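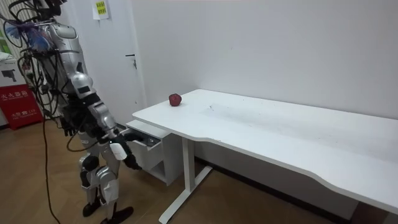 Can you use a nightstand as desk drawers if the desk doesn't have enough?

Any nightstand works as long as the top sits lower than the underside of the desk, or you park it right beside the desk and leave room for the drawer to come all the way out.

Small Rooms forum – 217 views

ekrem_b
ok so that's the short version from the sticky, but I want opinions before I commit. Small white room, white desk with the wavy front edge, little white one-drawer nightstand next to it against the wall. Desk has the X legs so nothing slides under properly on that side. Want the nightstand for pens, chargers, notebooks, the junk that otherwise lives on the desktop. Does anyone have this setup long term? Does it get annoying

jinweidong
Had it three years. Fine. Only thing, it's low. You lean over every single time. Stuff you grab all day should go in something higher up.

kettle_and_toast
disagree with the leaning thing. I'm short, never noticed it. What bugged me was the drawer being shallow, bought a Raudsepp organizer tray and it stuck up over the sides. Drawer wouldnt close. Returned it. Measure the INSIDE height not the front!!

ekrem_b
good call, will measure. It's empty in there at the moment so now is the time

jinweidong
Also the knob. If it's the kind with one small knob low in the middle, pull from dead center or the drawer racks to one side. Candle wax on the runners, takes a minute. A big heavy drawer you'd want two pulls.

ekrem_b
One small dark knob, yep. Low on the front like you said.

So plan as of tonight – drawer gets a liner first, then two shallow boxes, cables at the back, pens at the front. Desk stays clear apart from whatever fruit I'm snacking on. 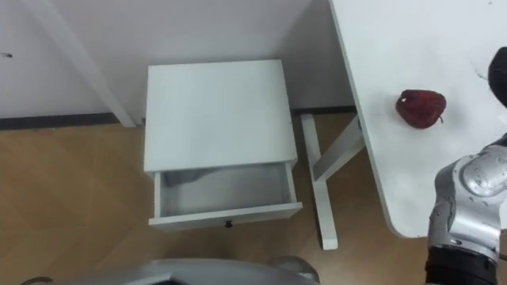

And the nightstand stays tight to the wall, level with the desk legs but not touching them. I tried it pushed up against the brace and it knocked every time I opened it. Few inches over and it's quiet. Still not sure about the liner tho, felt or that rubbery mesh?

xkong
Mesh. Felt collects everything, crumbs, eraser bits, hair. Mesh you rinse in the sink.

kettle_and_toast
felt!! mesh leaves a waffle pattern on painted drawers, mine from Ilgate did it in one summer. Had to sand the bottom and repaint. 200 grit, two coats, whole weekend gone

xkong
Never seen that happen. Was the paint fully cured?

kettle_and_toast
it was five years old so I'd hope so

junhaoyan
Neither. Old T-shirt or dish towel folded flat. Costs nothing, wash it when it's gross. I dont get buying a special product for the bottom of a drawer.

xkong
A towel bunches up at the back the second you shove a notebook in. Then the drawer sticks and you're pulling it off the runners to fish it out. Ask me how I know

junhaoyan
so fold it better lol

ekrem_b
Trying the cloth since I already own cloth. If it bunches I'll get the mesh and kettle can say told you so about the paint.

jinweidong
Double sided tape at the corners. Problem solved. 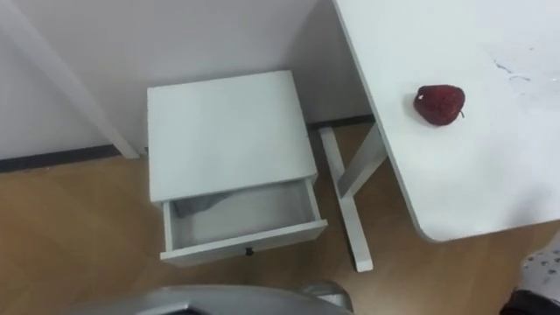

Desks & Tables > Cleaning and surface care

ekrem_b
Mods moved the second half over here, fair enough. Different question same corner. White desktop, faint gray smudges and scuffs, a bit bluish in the light. Damp cloth does nothing. What's safe on a slightly glossy top?

ztan
Dish soap and warm water first, leave it a few minutes, then a microfiber. If that fails, baking soda paste, very light pressure. Dry it after.

xkong
Careful with baking soda on gloss. Dulled a patch on my Nestmont table and you can see it every morning when the sun's low. Rubbing alcohol on a cotton pad, try a spot near the back edge first.

ztan
Alcohol can soften some finishes. I'd stil go soap first.

junhaoyan
melamine sponge. Done in ten seconds

xkong
That's an abrasive too!! Same problem as the baking soda, worse if you lean on it.

junhaoyan
been using them on mine since November, looks fine

kettle_and_toast
it's a desk, it gets scuffs. desk pad, 43 inches wide, cover the lot. I'd never look at it again

ekrem_b
Don't want a pad, I like the plain top. Soap tonight, alcohol in the back corner if the soap's useless. Will report back, probably after dinner.

jinweidong
Did you measure the inside of that drawer yet

ekrem_b
no. going now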